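From: Nadhirah Mangundap
To: gripper-trials list
Subject: Re: [gripper-trials] Blue pads on small fruit, first notes

On Friday Abdelilah El Ouafi wrote:
> We have the ribbed pads on the Gridis hand tools now. Before I order
> more, can someone say how they behave on small round things? The flat
> Zapata pads were fine on boxes and hopeless on anything that rolls.
> Also, is the camera view any use with the fingers wide open?

Abdelilah, some answers. I used cherry tomatoes, longans and a few oranges, with the white tray on the table as the place to put things. We logged 158 picks with the ribbed pads and 108 with the flat ones. Both sets are in the Temham folder, with the misses left in.

The ribbed pads need less squeeze. With the flat pads I had to close hard on a tomato or it shot out sideways. The ribs hold it with a lighter grip, and I can feel that in the handle. Longans are easy with either. Oranges are near the limit of the opening, so come straight down on them.

On the camera: yes, it is usable. With the fingers open you can see both pads and a good stretch of tray between them. 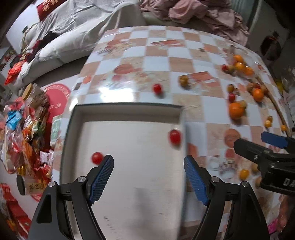 Kohei Hoshino asked on the call whether the wide lens would throw off the depth estimate near the tray walls, where the lines bend most. He would like the calibration redone with the Gornero board before anybody trains on these. I agree, and I have put the old calibration file next to the recordings so the two can be compared.

Two things went badly. Fruit close to a wall is slow work, as one finger tends to meet the rim first. Turning the wrist so the fingers run along the wall helps – not always. And when two of us work over the same tray, the second tool gets into the first one's view, so please keep both streams and line them up by clock time. 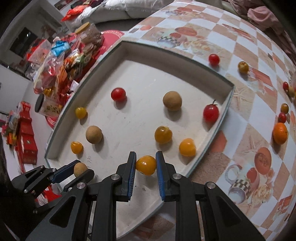 Ribbed pads open on either side of a yellow cherry tomato.

Ilham Tjoa has the spare flat pads if anyone wants to repeat the comparison. I would order one more set of ribbed ones and wait on the rest until we have tried something softer than a tomato. Clip 333 is a decent example of the wall problem if you only have time for one.

Nadhirah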